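# Cups and Cloth

Notes and labels for small table-clearing sessions, kept by Margit Juhász and Reda Ragab in Barkcombe. We love this set! It's all everyday stuff — a few cups, a blue cloth, a low shelf.
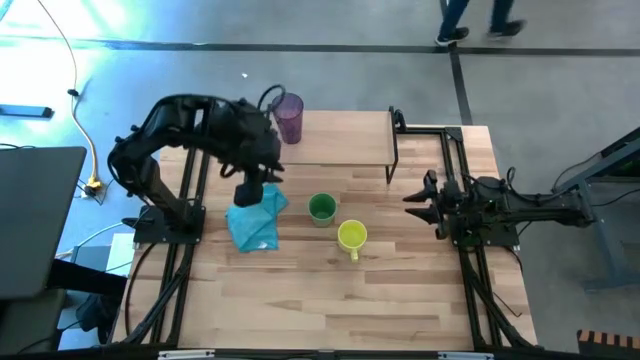 **Does the cloth need to be folded first?**
Leave it crumpled; every session begins that way.

Version 2 has 47 sessions, with cup colors written out in full (green, purple, yellow-green).

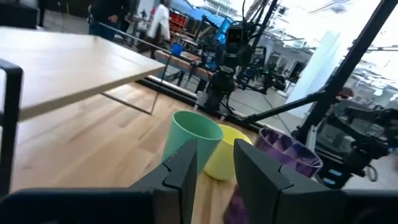
## Labels

Each session gets one line of plain text. The green cup and its yellow-green neighbor are labeled separately,

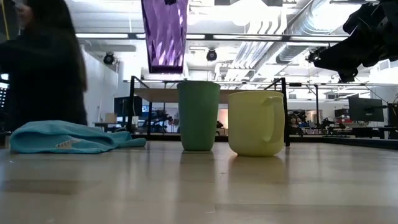

even when they stand close together. Spotted a wrong label? Tell Reda, we'd be thrilled to fix it.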